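About Prendolura

Prendolura is a garment care and folding service. We wash, dry, fold and pack everyday clothing and household textiles for small hotels, sports clubs, rental apartments and private customers. We also run short courses in folding and fabric care at our workshop in Clalomton. The company operates from one site, and all of the work described on this page is done there.

The business started as the linen room of the Ranjbar guesthouse. The guesthouse sent out its sheets and kept its towels in-house, and the towel work grew until neighboring businesses asked to use the same service. Prendolura became a separate company when the linen room moved to its present address. The Ranjbar name is still used for our hotel contract, which covers bed linen, towels, bathrobes and staff clothing. Clothing now makes up the larger part of our volume. Linen is the smaller part and is scheduled in the mornings.

What we handle

We accept cotton, cotton blends, polyester, linen, viscose and most machine-washable knits. Sweatshirts, hoodies, jogging pants and T-shirts are the most common items in private orders. Club orders consist mainly of training tops, bibs and socks. We do not accept leather, fur, down garments, wedding clothing or anything with a dry-clean-only label. Items of this type found in an order are returned unwashed in a separate bag with a note.

Repairs are limited to loose buttons, open seams up to the length of a hand and replacement drawstrings. Zippers are not replaced. A customer who wants a repair should mark the item on the order form. We do not repair items that have not been marked.

How an order moves through the workshop

Each order is given a tag on arrival. The tag stays with the order through sorting, washing, drying, folding and packing. Orders from different customers are never washed together. Small orders are placed in mesh bags and run in a small drum, and the customer is charged for the drum.

Sorting is done by fabric weight first and by color second. Heavy fleece-backed jersey dries much more slowly than a thin T-shirt, and a mixed load leaves either damp cuffs or overdried shirts. Pockets are checked at this stage. Paper, coins and keys go into a small envelope that travels with the tag.

Drying is stopped slightly early for knitted garments. They finish on racks at room temperature before they go to the folding tables. A sweatshirt folded with moisture left in the ribbing will hold a crease at the hem, and pressing does not always remove it. Woven items such as pillowcases and sheets are dried fully and pressed while warm.

Folding

Folding takes place on white tables with a smooth top. A white top makes loose threads, lint and stains easy to see, and the fabric slides without catching. Tables are wiped between orders. Cloth that hangs over the side of a table is drawn back onto the surface before the first fold is made, because the weight of the hanging part stretches the rest out of line.

A sweatshirt is laid face down with the neck away from the folder. The body is smoothed from the center outward. One side is brought in to the middle, and the sleeve is turned back along the fold so that it lies parallel to the side seam. The second side follows in the same way. The lower third is folded up, then the upper part is brought over it. The finished piece shows the neckline on top.

Hoodies take one additional step. The hood is flattened and folded down over the back before the sides come in. Drawstrings are tucked inside the hood. Garments with thick prints are folded so that the fold line misses the print where the design allows it.
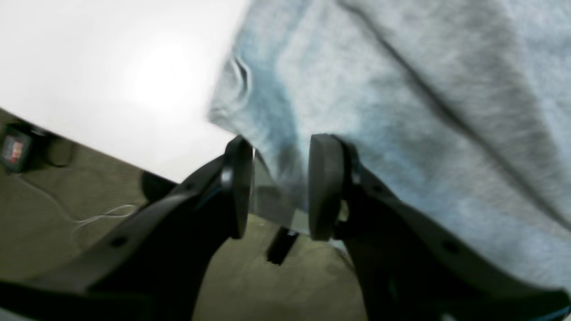

Why does a soft gray sweatshirt need to be smoothed before it is folded?

Fleece-backed fabric is thick, and a small crease left inside becomes a hard ridge once other layers are pressed on top of it. Smoothing the body by hand from the middle toward the seams removes most of these creases. Any that remain near the hem or shoulder can usually be cleared by lifting that part and laying it down again.

Standards for finished work

We use one folded size for adult tops and another for children's tops. The size is set with a flat board placed on the garment before the sides are brought in. The board is removed before the final fold. Folded edges must be straight, and the stack must stand without leaning. No sleeve or label may show at the side.

Pants are folded lengthwise at the crotch seam and then in thirds. Socks are laid flat in pairs and folded once. We do not ball socks, as this stretches the cuff. Underwear is folded only on request and is otherwise packed flat in a bag. Fitted sheets are folded to a rectangle with the elastic inside.

A finished order is checked by a person who did not fold it. The check covers the item list, the fold, visible stains and missing buttons. If a stain has survived the wash, the item is treated and washed one more time at no charge. If it still shows, the item is returned with a paper marker at the place. We do not use stronger chemicals without written permission from the customer.

Packing and return

Folded garments are packed with the heaviest at the bottom. Sweatshirts and pants form the base, followed by T-shirts and then small items. Private orders go into a reusable cloth bag that fastens with a tie. Hotel and club orders go into stackable crates with a list on top. Crates remain the property of Prendolura and are exchanged at the next delivery.

Collection from the Clalomton counter is possible from 8 a.m. Orders can be held at the counter for 2 weeks. After that they are moved to storage, and a storage charge applies. Customers who expect to be away should note this on the order form so that the order can be scheduled for a later date.

Courses

The folding course is held in the workshop and lasts 2 hours. It covers tops, pants, sheets, towels and the packing of a drawer or suitcase. Participants work with garments from our practice stock and may bring up to five pieces of their own. Bringing at least one difficult piece is recommended. Wide-neck sweaters and garments with uneven hems are useful for practice.

A second course deals with fabric care. Its subjects are label reading, sorting, water temperature, detergent dosing and drying. The course does not include ironing, which is taught separately when enough people have registered. Course places are booked at the counter or by phone. New dates are posted in May and after the summer break.

Schools may book either course for a class. The school version is shorter and uses towels and T-shirts only. Tables are adjustable in height, and teachers should tell us the age of the group when booking.

The Mamarer folding sheet

Mamarer is our printed folding guide. It began as a sheet taped to the wall for new staff and was later redrawn for course participants. The current edition contains 89 line drawings, each showing a single step. There is very little text, and the drawings are numbered separately for each type of garment. It is supplied with both courses and can be bought at the counter.

The guide is revised when a method changes in the workshop. The most recent revision replaced the earlier hoodie fold, in which the hood was rolled and placed inside the body. That fold made a compact package but left a bulge in the stack. The method with the flattened hood takes up slightly more width and stacks better on a shelf.

Practice stock and reuse

Our practice stock consists of 100 garments and household textiles in ordinary materials and sizes. Most were bought secondhand. They are washed regularly, and worn pieces are replaced. Garments that are no longer suitable for practice are cut into wiping cloths for the workshop. Cotton pieces are preferred for this purpose, since polyester absorbs little water.

We do not take clothing donations at the counter. Items left in an order by mistake are returned to the customer, including single socks. Unclaimed single socks are kept in a drawer at the counter and may be inspected during opening hours.

Detergents and water

We use one unscented detergent for colored textiles and one for white textiles. Fabric softener is not used on towels or sportswear and is added to other loads only when ordered. It reduces the absorbency of toweling and leaves a film on technical fabrics. Customers with skin sensitivities may supply their own detergent in its original container.

Sweatshirts are washed inside out at a low temperature. This limits pilling on the outer face and protects prints. Dark and mid-gray garments are kept apart from white towels, as towel lint is difficult to remove from a napped surface.

Contact

Questions about an existing order should include the number printed on the tag receipt. Requests for a quote should state the type of textile, the approximate weight and how often collection is needed. Hotels that require a fixed folded size should send a sample or the inside dimensions of the shelf. Quotes for clubs are prepared per season and include delivery within Clalomton.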